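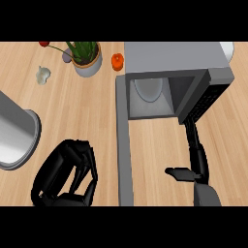
Words by the Pakska food desk

Home Features Kitchen Travel Archive Subscribe

In Ernwood the lunch break begins at 11 in the morning. When I moved to this town I thought it was a mistake on the factory sign. At home we eat at two, slowly, and we sit down for it. My first weeks I was hungry at the wrong hours and sleepy at the others.

The reason is the old Amaral mill, which started its first shift before dawn. The mill made cotton thread and at its best time it employed 504 people, in a town of 1,910. So everybody ate when the mill ate. The school followed, then the bank, then the two barbers. The mill has been closed for many years, and the clock of the stomach did not change.

What people eat has changed very much. Older neighbors told me of the covered pail: beans at the bottom, bread on top, an onion if the week was good. The pails stood in a row near the boiler and came back warm. Now it is mostly leftovers from the evening, heated for two minutes and eaten from the same box. I asked if something was lost. One woman laughed at me and said she does not miss the onion.

Still, there are customs that I find beautiful. You do not telephone a person between 11 and noon. You may share soup but you do not share pie, and I have not found anybody who can explain this rule to me. At the Lendex office, where I worked my first winter, we were five at the table and the newest one always washed the spoons. I washed them until October.

We use cookies to remember your reading preferences. Accept Manage settings

My mother visited last spring and refused to eat before one o'clock. On the third day she was in the kitchen at a quarter to eleven, cutting bread and asking where I keep the butter.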